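Giving Up Sugar in My Coffee

I quit sugar in my coffee in March, after 4 years of telling the dentist I already had. The first week tasted like a wet fence. By Friday I was standing in the Vistton break room reading the side of a creamer tub for comfort.

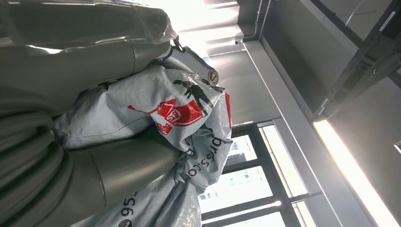
Week Two, or the Bargaining

I tried honey, which is sugar with better press. Then I walked to the cafe in Sirstead, 2,000 steps each way, and paid 6 dollars for a flat white that was supposed to be "naturally sweet." It was naturally warm.
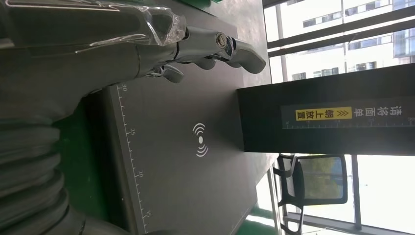 Gray fingers, chrome joints, plastic wrap.

My neighbors in Covthorpe swear you stop missing it after a month. They also swear by cold showers – I don't trust them on pleasure in general. 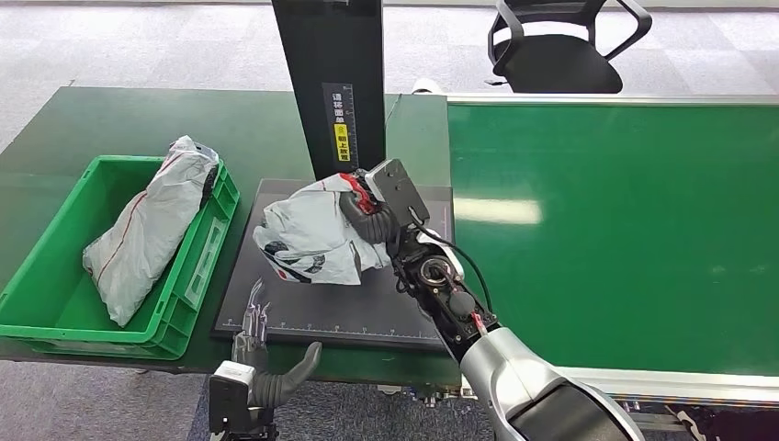

Black hand, white bag, cutting mat.

Somewhere in week five I took a sip of someone else's sweetened coffee by mistake and made a face. I was furious. I had been looking forward to cheating for weeks, and now it tasted like melted candy. I've moved on to cookies.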